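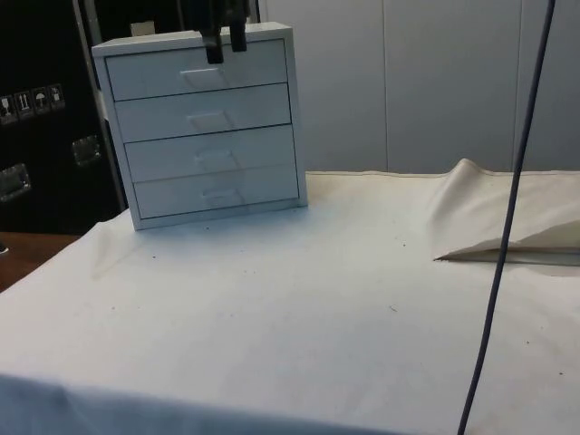 TOSETLEY, March

How to read a lap chart at a club race

A lap chart is a grid that shows which car was in which place at the end of every lap. Timing screens give you the gaps, but they only show the current lap. The chart lets you go back and see where a race changed. You need a pencil, an eraser, a clipboard and a spot with a clear view of the start line.

Draw the grid

Number the rows down the left side, one for each starter. Number the columns across the top, one for each lap. Leave a blank column before lap 1 for the grid positions and copy those from the official sheet before the cars go out.

Fill it in

As the cars cross the line, write their numbers down the column in order. Don't try to record times as well. If you miss a car, leave the square empty and keep going. You can usually work out the missing number from the columns on either side.

When a car pits, circle its number on the last lap before it came in. At circuits where the pit lane crosses the timing line, such as Tosetley, the car will still count as completing that lap.

Lapped cars

Lapped cars cause most of the mistakes. Once the leader passes a car, that car is one column behind everybody else. Keep writing it in its own column, not the leader's. Rosemarie Görtz, who kept charts for the Reinholz Cup, put a small tick beside the row each time a car went a lap down. With 3 ticks, the car is three laps behind.

Read the result

Pick one car and draw a line through its number from column to column. A line that drops sharply and then climbs back is normally a pit stop. A line that drops one row every few laps usually means worn tires or a car that is short on power. Two lines that cross again and again are a fight for position.

Take last season's 56-lap race for the Curken class. Jana Kohlhase fell from second to ninth on lap 21, which is her stop. By lap 34 she was back in second, and the cars she had passed have circles around their numbers. She gained those places in the pits.

Check your chart against the official classification before you ink it. If the two disagree, look first at the laps run behind the safety car.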